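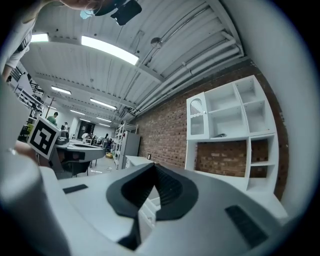

车间内，仰视角度。

**顶架书桌**，又称带架写字台，是由桌体与置于桌面之上的顶架组成的柜类家具。顶架通常含开放格、小柜门或两者兼有，用于存放文具、信函和书籍。桌体与顶架多分体制造，现场以木榫、螺钉或金属连接片固定。

## 结构

桌体包括桌面、支撑部件和抽屉。抽屉一般较浅，深度受膝部净空限制。顶架立于桌面后缘，宽度与桌面相同或略窄，常见宽度为900毫米。顶架进深须小于桌面进深，余下部分作为书写区。

顶架按立面形式分为两类：

- **平齐式**：各格前沿位于同一平面，便于加装整幅柜门。
- **阶梯式**：各格高度或进深逐级变化，部分产品沿弧线转向侧面。隔板长度不一，开料损耗较高。

柜门镶板可用实木、胶合板或玻璃。压花玻璃和磨砂玻璃透光而不完全透视，多用于小尺寸柜门。

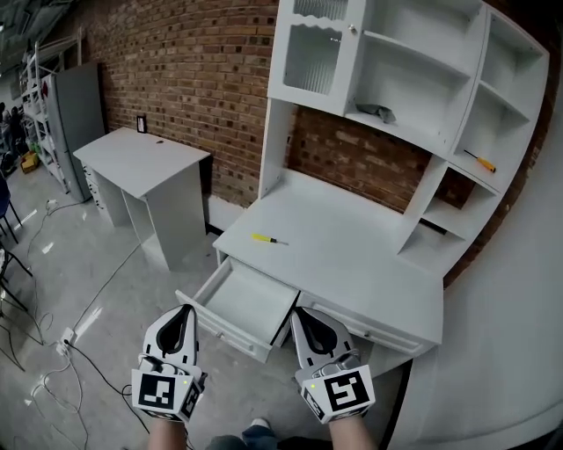 砖墙前的白色顶架书桌，顶架左上方为带玻璃镶板的柜门，桌面下左侧抽屉处于拉开状态。

## 沿革

顶架书桌与斜面写字柜有共同来源。斜面写字柜以翻板遮蔽内部小格，顶架书桌则取消翻板，小格直接外露。Brinkmann工场早期图册收录家具2,979件，其中顶架书桌106件，多数为分体结构。Jörg Lenz在整理该图册时，将顶架高度与桌面高度之比作为分型依据。Inna Koval对此提出异议，认为修复中更换过的桌腿会使该比值失真，应以接合方式分型。两种分类目前并用。

后期的Lonier系列采用板式结构，以偏心连接件代替榫接，顶架可单独订购。Ninado系列沿用同一孔位，两者的隔板可以互换。

## 修整

旧件修整一般先拆顶架，后处理桌体。玻璃应在打磨前取下并编号。拉手、铰链等五金件宜保留原螺钉；孔位松动时，以同种木料的细榫填胶后重新引孔。

白色漆面常见缺陷为泛黄、边角露底和隔板交接处开裂。局部补漆易产生色差，面积较大时以整面重涂为宜。旧漆成分不明的，干磨前应先行检测。重涂通常为底漆1道、面漆2道，道间用细砂纸轻磨并除尘。抽屉滑道不上漆，仅涂蜡。

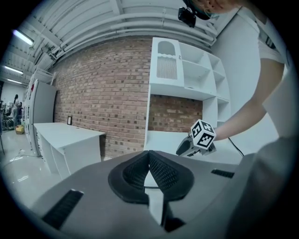

## 安装与稳定性

顶架抬高了整件家具的重心。抽屉全部拉出时，重心前移，空载顶架的影响较小，上层满载时倾覆风险增大。靠墙安装时应在顶架背板上缘设防倾件；砖墙用膨胀螺栓，轻质隔墙须固定于龙骨。墙脚有踢脚线的，桌体后部应留缺口或加垫块，使顶架背面贴墙。

## 参见

- 斜面写字柜
- 卷盖书桌
- 板式家具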